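Visit report: Hostier woodenware works and sample kitchen

Posted under Visits

The Hostier site runs one public visit day a month, and I took the Wednesday slot in March. Groups leave the front office at 10 a.m. and the route takes 3 hours with a break. Ours had 23 people, most of them from small kitchen shops, plus a few woodturners who asked better questions than the rest of us. Safety shoes are lent at the door in whole sizes only.

Hostier makes boards, racks, pegs and small table items in softwood and beech. Imre Farkas, who has run the machine shop since the move from the old Vass building, led the first half. Alcides Londoño took over for finishing and the sample kitchen.

The timber store comes first. Boards are stacked on spacers under a roof with open sides, then go into a closed room until the meter reads 9 percent. Farkas rejects a pack if three readings from different heights disagree by more than a point and a half. He showed us a rejected pack with a chalk cross on the end grain. It goes back to the supplier or becomes crate stock, depending on who pays the haulage.

Planing and turning share one hall. The lathe line makes posts in batches of 500 and changeover takes most of a morning, so short orders wait until there are enough of them. Pegs are cut on a separate machine bought second-hand from Costis. It is loud, and the group was kept behind the yellow line for that part. Peg diameter is checked with a simple go/no-go gauge. The part most likely to drift is the angle of the drilled hole in the post, which decides whether a mug stays put or slides toward the end of the peg. Hostier drills at 20 degrees above horizontal for mugs and a little less for cups. One of the woodturners thought 20 was steep. Farkas said they had tried 15 and taken returns on it.

Glue-up was idle on the day. We were shown the clamps and a sample joint sawn in half, with glue along the full depth of the hole and none at the shoulder.

The sample kitchen is at the far end of the building, past the canteen. Finished items are used there with ordinary crockery before a design goes into the range. The mug tree was the item under discussion for most of our half hour. Londoño's main points were post height, the clearance between a hanging mug and the table, and how the handle meets the peg. 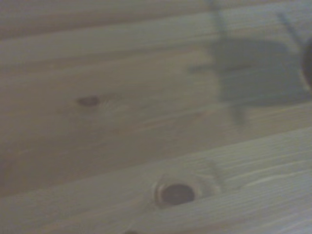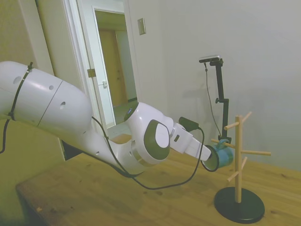 Handle size varies more than I had assumed. Londoño keeps a drawer of handles sawn from broken mugs, sorted by the inside width of the opening. The narrowest will not pass over the standard peg at all. The widest goes on easily but lets the mug swing, and a swinging mug can knock its neighbor on a full tree. Hostier's answer is to stagger the peg heights. That makes the post longer and raises the center of gravity, so the base has to be wider or heavier. Farkas would prefer wider. The shops in our group wanted narrower, for shelf space.

Finishing was brief. Two coats of oil, a day between them, wiped back by hand. Knots are accepted if they are tight and sound, and a loose one is drilled out and plugged or the piece is downgraded. I asked whether buyers complain about knots in the pale softwood pieces. They do, mainly those who order online from a photograph of a different piece.

Packing is done by a contractor, Pondisus, in a partitioned corner of the dispatch area. Cartons are flat-packed card with a folded insert. Trees ship assembled, which takes more volume but avoids the loose-peg complaints that came with the self-assembly version. The minimum trade order is one carton of each item, and the discount starts at 1000 pieces across the range - out of reach for most of the people in the room.

Practical notes. Parking is on the left after the weighbridge, and the right side is for trucks. The canteen takes cards only. Seconds are sold from a table by the exit until 2 p.m., and the downgraded pieces I looked at had filled knots or uneven oil, with no structural faults that I could find. I bought a bread board and a bag of spare pegs. Bookings for the next visit go through the front office by phone.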